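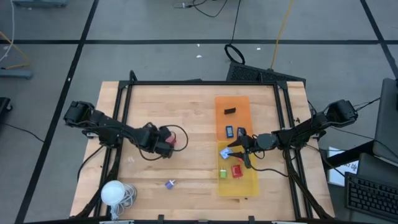
Tray and blocks on the maple top, Usent room, table 1.

Gellolero small parts sorting set: data card

Version 3, 23 June 2021
Maintained by Nanna Brynjólfsdóttir and Benedikt Lenz

Summary

Gellolero is a catalogue of small coloured blocks and open containers, together with records of how they were put away. Each record covers one tidying of one table: which pieces were out at the start, which container each went into, and in what order. The present version holds 1317 records over 651 distinct starting layouts. It replaces the March version, which used a different colour vocabulary and should not be merged with this one.

Contents

pieces.csv - one row per piece, with colour, shape class and storage drawer
containers.csv - one row per tray or bin
layouts.csv - starting position of each piece by table zone
records.csv - the put-away sequence
notes.txt - free text, unedited, in whatever state the author left it

Pieces

Pieces are rigid and small enough to pick up with one hand. Shape classes are cube, square block, rectangular block, slotted block and other. Slotted covers any piece with openings in its front face, whatever their number or width. A block with two wide openings and two narrow ones is entered once, as slotted, and the widths go in the remarks column.

Colour names are fixed. Red, pink-red, lime green, light blue, dark blue, purple-grey, pale lavender, white and black are the values in use. Pieces between blue and purple gave the most disagreement in version 2. They are now labelled by holding them against the reference card in the drawer, under the ceiling lights and with the desk lamp off. Pieces with a face lighter than the body take the colour of the body.

Round and rounded pieces are classed as other. They roll or rock when nudged, and their layout zone is the one they came to rest in.

Containers

Trays and bins are recorded separately. A tray is shallow and can be filled from any side. A bin has walls tall enough that small pieces drop out of reach of the fingertips. Translucent containers have the value t in the finish column. Those that shade from one colour to another, such as the orange and yellow tray, have both colours entered, upper end first. The upper end is the one furthest from the person seated at the table.

Flat black trays have a low rim and are easily mistaken for lids. They are containers and carry a container number.

Table

The top is light maple butcher-block. It has a slight sheen and pale pieces can be hard to pick out against it late in the day. Zones run 1 to 5 from left to right. Clamps and the lamp cord occupy part of zone 1, and no starting position is assigned there. Wipe the top with a dry cloth only.

Stacking

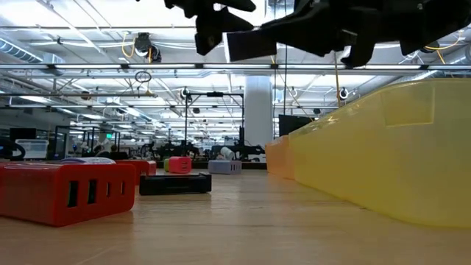 Pantelis Fragkou asked in the issue list whether a piece lying on top of a box should count as put away, given that half the boxes have no lid and the other half have only slots. Stacked, he argued, is where things get left when someone is called off to lunch. We agree in part. From version 3 a piece on top of another piece is entered as stacked, with the lower piece named in the support column. It counts as put away only if the lower piece is itself inside a container.

A piece leaning on its neighbour is not stacked. Use the touching flag.

Known problems

- Records made before the reference card was introduced have been relabelled by Gerardo Leone from notes. The column relabelled is set to 1 for these.
- Two slotted blocks share a drawer label. The larger one should be treated as correct.
- Container order is missing where two containers were filled together.
- Spelling in notes.txt varies between grey and gray.

Changes from version 2

Purple-grey added. Lid removed as a container type. Support column added. Piece numbers from the Bognár drawers are now prefixed with B - the old bare numbers no longer resolve.

Requests for corrections go to Areti Chrysikopoulos, with the record number and the column name.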